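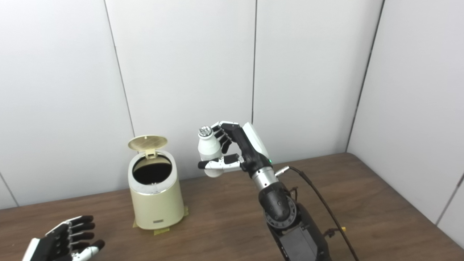 Carmela Bustamante wrote in the margin of last week's reading that she could not see why a course on everyday writing should spend a whole session on labels, when a label is only a few words and nobody reads them anyway. The second half of her remark is the reason for the first half of the session.

Writing for Small Surfaces
Handout 4, July 2022

Please read before class. Bring one label from home, still attached to its container if the container is clean.

1. The problem of room

Most writers suffer from too much space. The label writer has a strip the width of a thumb, bent round a curve so that a reader sees a third of it at a time. Into this go the name of the stuff, what it is for, how to use it, how not to use it, who made it and where to complain. The maker would also like a picture of a mountain.

Something has to give, and it is usually the size of the letters. The mountain stays.

2. Who is reading?

We tend to picture a calm person at a table with good light. Real readers are in the shower without their glasses, or standing over a pan, or holding a child who has just drunk some of it. Each wants a different line and wants it now. Detlef Ehlers calls this "reading with one hand", and I have stolen the phrase for the exam paper.

Try this with your own label. Hold it at arm's length and find the one line you would need in a hurry. If you have to turn the bottle more than once, make a note of it.

3. Verbs

Good instructions start with a verb. Shake. Rinse. Keep upright. Bad ones start with the maker clearing its throat: "For best results it is recommended that the product be shaken." Recommended by whom? The product be shaken by what, an earthquake?

Watch out for "as required", "a small amount" and "regularly". All three hand the job back to the reader. Bonifacio Cifuentes once took a cough syrup "regularly" for a fortnight, meaning every Sunday lunch, and could not be persuaded he had done it wrong. I side with him.

4. Warnings

There is a rule of thumb that a warning repeated is a warning doubled. I have never met a reader who behaves this way. Our set text is the Moya floor polish label, which has 15 warnings in one paragraph. "Do not swallow" comes after "do not use on cork". One hopes the cork was grateful.

Put the worst thing first. Give it a line to itself. Leave out anything that would only be news to a houseplant.

5. Numbers and codes

The Moya label ends with 3365, alone, in bold. Past students have taken it for a batch number, a shade and a dose. Julián Sarmiento rang the firm and was told it was "internal". If a number is internal, keep it inside.

6. For the seminar

Rewrite the Moya label in 60 words or fewer. You may not make the letters smaller. Work in groups of 2 and swap drafts with another pair, who should read yours while doing something else (walking, peeling an orange).

Also read Purificación Nieto's chapter on jam, pages as marked on the reading list. It is much angrier than it sounds.

Drafts go in the tray outside the Brenov room, not under my door. Late drafts will be accepted as required.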